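Drawer opening (household robotics)

Drawer opening is one of the standard chores used to judge whether a robot can be of real help in a home. It covers finding a drawer, taking hold of its handle, pulling it out far enough to reach inside, and, in the fuller versions, pushing it shut again. Most people learn it before they can talk, and for a long time it was treated as a small step on the way to grander things like cooking or cleaning a whole room.

Difficulties

The trouble begins with the furniture. A heavy oak dresser stays where it is when somebody tugs at it, while a light plastic unit is happy to come along with the drawer. Small handles leave little to hold on to, and a gripper that arrives slightly off to one side may slip away or pull the drawer crooked until it jams. 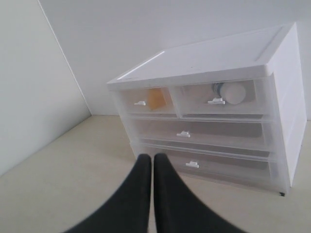 Frosted plastic brings a puzzle of its own. It lets some light through and bounces some back, so depth sensors of the usual kind may report a surface in the wrong place — or none at all. White handles on a whitish front are also easy to lose in a camera view, and many teams lean on touch for the last little stretch of the approach.

The Ronddale trials

The best-known comparison in the field, at least among people who follow such things, is the Ronddale trials, first held in October 2016. Entrants had to open drawers they had never met before, with no person guiding the arm. Of 1576 attempts, 941 ended with the drawer open and the unit still in its place. The Medina entry did well on low drawers, and the Jastier arm, slower but gentler, rarely dragged anything across the floor.

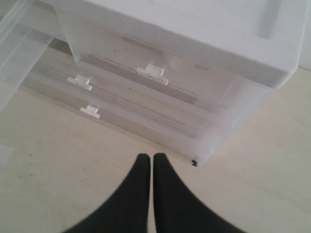
Low drawers remain the harder ones for most machines, as the arm has to work close to the floor and has less room to turn its wrist. Illedora, which joined in the second year, answered this by having its gripper pull in five short tugs with a pause after each, and the method has been copied a good deal.

Present state

As of April 29, 2018, a fair summary would be that machines can open many drawers, given time and patience, but can't yet be trusted with whatever drawer a household happens to own. Putting things away neatly afterward is a separate task — see Tidying (household robotics).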